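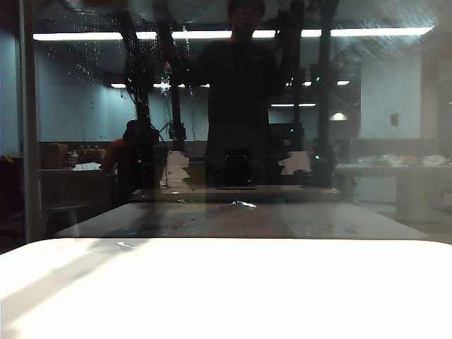

Two arms, one pane of glass and a dark gray tabletop. The green lights are on the arm at the right.

Workshop tips: when the arm stops short

I love having robot arms in a shared workshop, and I love them even more now that I know how ours can go wrong! In May the left arm at Dretham stopped dead halfway through moving a tray of jar lids, and it took Barry Clegg and me most of a morning to find out why. It was a cable. A cable tie had worked its way round to the elbow joint, and every time the arm reached out it pulled the plug a hair out of its socket. Plug back in, arm fine, reach out, arm dead. Lovely little puzzle, once you stop swearing at it.

So, tips, in the order I wish I'd had them.

Hit the stop before you put a hand in. A stalled arm can look switched off when it's only waiting, and ours woke up the second the plug went home (Barry's sleeve will never be the same). Stop button, then the wall switch, then hands.

Support the arm before cutting power if yours has no brakes. It will sag, and it's heavier than you think. A folded towel on the bench saves both the gripper and the bench.

Move every joint by hand through its whole reach, slowly, and watch the cable the entire way. You want a loose loop at each joint, enough to slip 2 fingers under. If it goes tight anywhere, that's your fault right there.

Hook-and-loop straps beat plastic ties! You can shift them in seconds, and they don't leave a sharp little tail to rub through the jacket. I'd pulled 26 plastic ties off the pair by lunchtime and felt wonderful about it.

Don't trust the little lights on their own. Green on ours means power is getting through, and it stayed green the whole time the signal was dropping out.

Clean the glass on both sides. Ordinary dish soap, well diluted, then a soft dry cloth. Spray the cloth and keep the bottle well away from the electrics. Drips and smears catch the overhead light, and you need a clear view of a cable that's about to snag. If you still get glare, try standing a step to one side.

Run it slow afterward. We gave ours 45 minutes at the lowest speed with an empty gripper, and Evie Heywood stood by the stop button with a mug of tea. No dropouts. Then we put the tray back.

Write it down, too. Our notebook had four earlier entries in Ashley Dobson's handwriting saying "left arm froze, restarted, OK," and I'd read every one of them and thought nothing of it. Now a second freeze means the straps come off and we look properly.

Next job is the right arm, same treatment, new straps already in the drawer.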